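首页 > 旅行快讯 > 山城徒步

Grumside 老茶道今秋重开 全程每天限100人

九月起,封了2年的 Grumside 老茶道重新放人进山。起点 Tollov,终点 Clulach,中间翻一个垭口,最高处海拔3655米。消息是当地步道管理处昨晚发的,通知写得很短,我们打电话又问了一圈,先把要紧的整理出来。

先说名额。每天100人,两头进山合并计算,不分南线北线。网上预约,提前一周放号,早上八点。散客和团队走同一个池子,团队没有单独配额,这一点跟封路前不一样,以前旅行社可以包掉一大半。预约要填真实姓名、证件号、预计出山时间,三样缺一样都提交不了。改期可以改一次,第二次就算作废,得重新抢。

费用。进山费、垭口小屋一晚床位,两项分开收。小屋床位要另外订,订不到床的人只能当天往返到半山的 Duan 村,不许在垭口扎营。帐篷可以背,但只能搭在 Duan 村口的草坪上,村里收一点清洁费,现金。

路况。封路的原因是雨季塌方,最厉害的一段在 Duan 村往上,老石阶整段滑进沟里。新修的路绕到了东侧山脊,比原来长,坡缓一些,走下来的人说膝盖舒服多了。老石阶剩下的那截围了起来,可以看不能走。过3000米以后基本没有树荫,风大,午后容易起雾,管理处建议中午一点前过垭口,过不了就在小屋住下,不要硬冲。

水源有三处:Tollov 出村的泉眼,Duan 村的水房,垭口小屋。中间那段没有水,自己算好。

住宿这块变化最大。Tollov 这两年陆续开了几家民宿,多半是老屋翻的,木地板、地毯、热水都有,价格淡旺季差一倍。村里没有大酒店,也没有连锁。周末不提前订基本没戏,平日下午到了再找也来得及。Duan 村只有几户人家留客,通铺,晚饭跟主人一起吃,菜是当天有什么做什么。

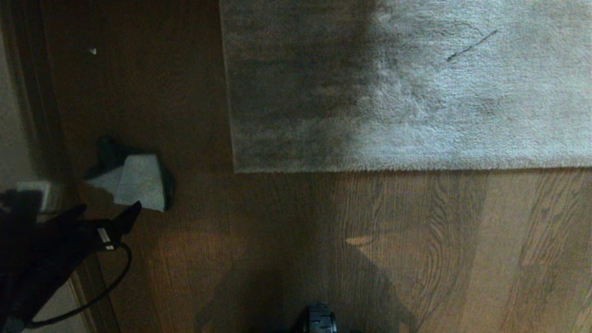
Lihua Tan:封路前走过一次,那时候 Tollov 哪有什么民宿,睡的是小学教室的课桌。现在条件好了当然高兴,不过我更担心厕所,垭口小屋以前就一个旱厕,一百个人怎么够用?还有限额要是散客团队混着抢,最后恐怕还是手快的代抢赚钱。希望管理处查严一点,进山口核对证件,别只看手机截图。另外东侧山脊那条新路我朋友上个月试走过,碎石多,鞋底软的别去。

厕所的事我们问了,管理处的答复是小屋旁边新建了一排,化粪池已经验收,九月能用。至于代抢,他们说进山口会人证核对,名字对不上的不放行,也不退费。具体怎么执行,要看开放头几天的情况。

交通。到 Tollov 的班车恢复了,从县城汽车站发,早上两班下午一班,路上要三个多小时,最后四十分钟是盘山土路,晕车的坐前排。末班下午三点,错过就只能包车。Clulach 那头出山以后有摆渡小巴到国道口,人满就走,傍晚六点以后没有车。很多人是在这里吃亏的,下山晚了,国道口站着等过路车,天黑了还没拦到。两头都自驾的,车停 Tollov,出山后可以拼车绕回去,价格自己谈,村口小卖部墙上有司机电话。

装备检查。进山口会看三样:头灯,雨衣,保暖外套。没有的当场劝返,小卖部有卖雨衣,头灯不一定有货。登山杖不强制。垭口小屋提供被子,不提供睡袋内胆,讲究的自己带。小屋充电只有晚上七点到九点,插座不多,充电宝背一个。手机信号 Tollov 和 Clulach 都有,Duan 村时有时无,垭口完全没有。

垃圾自己背下山。进山口发一个袋子,出山的时候交回,空袋子要被问话的。以前这条路上纸巾和自热锅的包装最多,管理处专门提了一句自热锅今年禁带,查到就扣。烧水可以用气罐炉头,限小屋门口的石台上用。

同行的 Peiyu Wan 带过好几次封路前的队伍,她给的行程是两天一夜:第一天上午从 Tollov 出发,中午在 Duan 村吃饭,傍晚到小屋;第二天天亮翻垭口,下午到 Clulach,正好赶上小巴。体力好的一天也能穿完,她不推荐,说那样光顾着赶路,Duan 村的老茶仓都没时间进去看。茶仓现在免费开放,上午开门,下午看守仓的人心情(原话)。高反的问题她也讲了,平原过来的最好在 Tollov 先住一晚,当天坐车当天上山的最容易头疼。 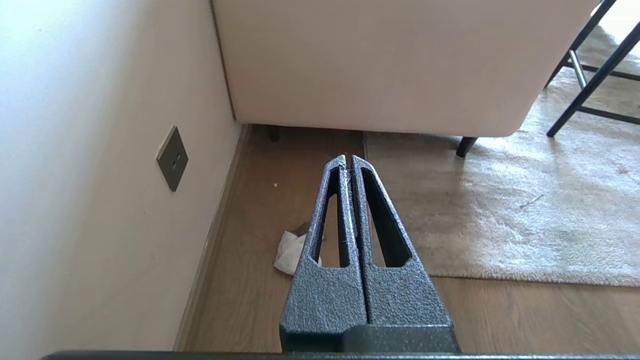

天气和最佳时间

九月上半月还有雨尾巴,路面滑,蚂蝗在 Duan 村以下那段比较多,扎紧裤脚。下半月开始转晴,早晚冷,垭口清晨会结霜。想看云海的等到月底,想看红叶的还要再晚一些,管理处没说开放到什么时候,只说下雪就封。往年初雪的时间不固定,早的时候十月底就下了。

哪些人不能走

十二岁以下不接受预约。十二到十六岁要有监护人同行,一个大人最多带两个孩子。有心脏病、高血压的,管理处要求签一份告知书,签了也不代表能上,当天进山口量血压,超标就劝返。宠物一律不行,包括抱着的。

骑行、越野跑暂不开放。赛事申请也不收,明年再说。

遇雨临时关闭的话,前一晚八点发通知,已付的进山费全退,小屋床位可以顺延,车票民宿自己跟商家谈。订房的时候最好问清楚能不能改期,Tollov 几家民宿的规矩不太一样,有的提前一天还能退,有的付了就不退。

预约入口目前只有管理处的公众号一个,搜到别的都先别付钱。热线工作时间能打通,中午没人接,我们试了三次。票价细则还没公布,等出了再跟新。

相关阅读:Clulach 古镇半日怎么逛 | 高海拔徒步吃什么 | 班车改点通知汇总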